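Trovdale Hand Guide Kit

A handheld teaching unit for recording pick-and-place tasks

The Hand Guide Kit lets a person teach a robot a task by doing it. The operator holds a two-finger gripper with a wrist camera on top, carries out the job at normal speed, and the kit records the camera view, the finger opening and the hand position together. The recording then goes to an arm fitted with the same fingers. The same kit can also be set to remote mode, where the handheld unit steers an arm live and the arm's own cameras are recorded.

Trovdale sells the kit to integrators and to in-house automation teams. It is used mostly for tasks that are awkward to program point by point: reaching down into bins, freezers and totes, handling soft packaging, opening lids and doors.

What is in the case

One handheld gripper with trigger, one wrist camera with a spare lens cover, one head camera on an adjustable strap, a recorder that clips to a belt, two sets of fingers and a charger. The arm mount for remote mode is ordered separately under part number 2734. Fingers are a wear part and come in pairs. We recommend changing both at the same time.

The recorder has one button. Press it to start an episode and press it again to close it. A long press marks the last episode as bad, and the Flurkeo software leaves it out when the set is exported. Nothing is deleted until you clear the recorder yourself.

Sample task: bottles, chest freezer and basket 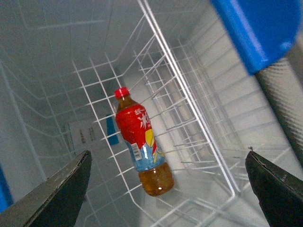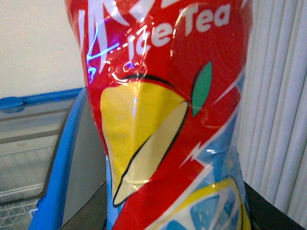
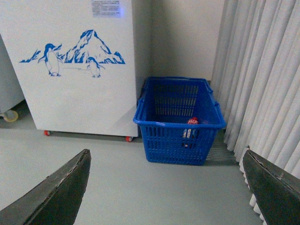
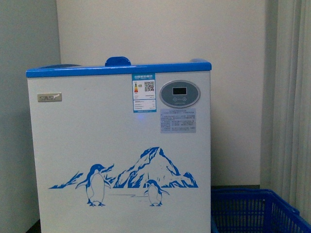 Three wrist views and one head view.

Choosing what the cameras can see is most of the work in setting up a task. The wrist camera is good at the last few inches before a grasp and poor at everything else, so the operator needs to know what it loses as the hand moves in. A bottle held close to the lens can take up the whole middle of the picture, as the red "Ice Tea" label does in the second view, and leave the room behind it visible only at the sides. With the hand further back, as in the third, you get the blue basket on the floor, part of the freezer and the open space between the fingers all at once. The head camera fills in the rest. In the fourth view it takes in the lid with its handle and nearly all of the front panel, with only the top of the basket at the lower right. If the basket matters to your task, tilt the head camera down a little before you start and check the preview.

White wire on a pale background is hard for many vision systems, and so is clear plastic. The wrist camera has a fixed exposure setting for these cases. Set it once at the start of a session and leave it alone. Changing exposure halfway through a set gives you two sets.

Shiny labels will throw glare back at the lens from some angles. Keep those episodes. The arm will meet the same glare when it does the job.

How many episodes to record

For a single object and a single target, start with 80 episodes. Move the object between episodes, and turn it as well. For a task with several objects, or one that includes opening a lid, plan on 300. Operators who are new to the unit should record a short practice set first and throw it away. The usual faults are closing the fingers too early and turning the wrist faster than the camera can follow.

Keep the starting position of the hand loose. A set in which every episode starts from the same spot teaches the arm to start from that spot and no other.

Hand or remote

Recording by hand is quicker, and it needs no arm in the room. Remote mode is slower but shows you right away whether the arm can reach. We suggest recording the bulk of the set by hand and then adding a smaller number of remote episodes on the real cell. Deep containers are the main exception — a person can lean over a rim in ways a fixed arm can't, and it is better to find that out early. For those, do the remote episodes first.

Compatibility

The arm mount fits the Renaud wrist plate directly. Other plates need an adapter. Flurkeo version 51 or later is required for remote mode. Earlier versions will open handheld recordings but will not play back finger opening. The head camera strap was changed in December, and the older strap does not fit the new camera housing.

Ordering and support

Kits ship from our Flandemness workshop, assembled and calibrated. Calibration should be repeated after any drop and whenever the fingers are changed — the card is in the lid of the case. For questions about whether a task is suited to the kit, write to Hywel Bowen in applications and include a short phone video of the job being done by hand.

Page updated 25 Jan 2019

Related items
Replacement fingers, pair
Arm mount 2734
Adapter ring for other wrist plates
Head camera strap, new style
Calibration card
Flurkeo software, single seat
Recorder belt clip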